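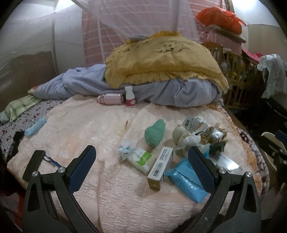
Figure 1. The hand-held gripper over the bed, with the small white barcode box between its fingers.

Projects > Year 2 > Visit reports

Report on the Prorkness demonstration
Amra Kovačević
18 May 2020
Reading time: 2 minutes

I was asked to report on a demonstration of the Prorkness tidying programme, and to say whether I thought it could work in a family home. My short answer is that I don't know, and I'm not sure the people running it do either.

The talk before the demonstration lasted far too long. We were told that 2940 short recordings had been made with the hand-held tool, and that 300 more were planned for May. When I asked how many of those had led to a robot doing the same job without a person, I was told this was "the next stage". The handout gave no figure for it.

The bedroom was a fair choice of place, I'll give them that. The quilted bedspread has a crinkled surface, and the things on it are awkward ones: crumpled wrappers, a folded face mask, a green washcloth. A box with straight sides is the easy case. I would want to see results for the plastic bags before believing much, as they change shape whenever they are touched.

The tool has two black fingers with blue textured pads. I had a go with it myself and dropped the first thing I tried. My second try went better, but my own eyes and wrist were doing the clever part. A robot would have to manage without them, and the talk skipped over this.

I also asked about cost. Salminen, the partner firm, hopes for a price of 2000 euros, but could not say what that would include. Repairs were not mentioned.

I gave the demonstration 7 out of ten for effort. For proof I would give it a good deal less, and I would like to go back when there is a working arm to look at.

Recent reports
Postness open day: notes from the second group
Plistetard sorting line visit
How to write up a visit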